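Table (furniture)

A table is a piece of furniture with a raised flat top, most often held up by legs, a central column or a pair of trestles. It is one of the oldest and most widely used kinds of furniture, and one of the most adaptable: people eat at tables, write on them, cut cloth on them, play cards on them, sign treaties at them and sleep under them when the house is full of cousins. Few objects in a home do so many jobs in a single day!

Origins

Tables of stone and wood were known in ancient Egypt, where they were small and low and served mainly to keep objects off the floor. Food was often brought to a diner on a stand of his or her own. The Greeks made light tables that could be pushed under a couch after a meal, a wonderfully sensible habit that many apartment dwellers have rediscovered. Roman makers went further, with tops of marble and rare woods and legs carved as lions' feet. Wealthy Romans collected fine tables with real passion.

In medieval Europe the usual dining table was a set of loose boards laid across trestles. It went up before the meal and came down after it, leaving the hall clear for dancing or sleeping. The English word "board," in the sense of daily meals, comes from this arrangement, as in "room and board." Heavy tables with fixed legs became more common from the sixteenth century on, and the draw-leaf table, with extra leaves that slide out from under the main top, appeared in the same period.

Parts

The top may be one solid slab, a set of planks joined edge to edge, or a thin sheet over a core. Beneath it, most four-legged tables have an apron, a frame of rails that ties the legs together and keeps the top from sagging. Stretchers are lower rails that run between the legs. Old refectory tables often have stretchers worn into soft curves by generations of resting feet, and it is a delight to run a hand along one.

Solid wood swells across the grain in damp weather and shrinks in dry weather. A top that is glued firmly to its apron will sooner or later split. Makers solve this with small wooden buttons or slotted metal clips that hold the top down and still let it slide a little.

Common types

The gateleg table has hinged leaves held up by legs that swing out like gates. The Pembroke table is smaller, with short leaves on brackets. A pedestal table stands on one central column and leaves more room for knees. Nesting tables slide under one another. The kotatsu of Japan is a low table with a quilt and a heater beneath it, and anyone who has spent a winter evening at one tends to speak of it fondly for years.

Drafting tables tilt. Workbenches are built heavy enough to stay put under a plane or a hammer. Card tables fold flat and come out again at holidays, usually with one leg that needs a kick.

Surface and color

Color matters more in a tabletop than many buyers expect. Dark tops look rich and hide stains, but they show dust and every fingerprint. Pale tops brighten a small room, and small dark objects are easy to find on them, a real pleasure for anyone who sews or repairs watches.
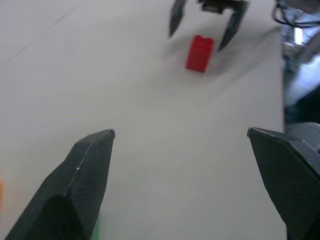 Finish is the other half of the matter. Oil sinks into the wood and is easy to renew with a rag and an hour of patience. Wax gives a lovely low sheen but marks under a hot cup. Varnish stands up well to spills, though a deep scratch in it is harder to hide. The furniture restorer Mwanaisha Makori, in her handbook The Living Top, argues for oil on any table that children will use, on the grounds that a surface that can be fixed at home is one a family will not be afraid of.

Height

Dining tables in North America are generally between 28 and 30 inches high. Counter-height tables stand at 36 inches and need taller seats. A gap of 10 to 12 inches between the chair seat and the tabletop suits most adults. Coffee tables are usually close to the height of the sofa seat beside them, or a little lower.

See also

Bench
Desk
Trestle
Workbench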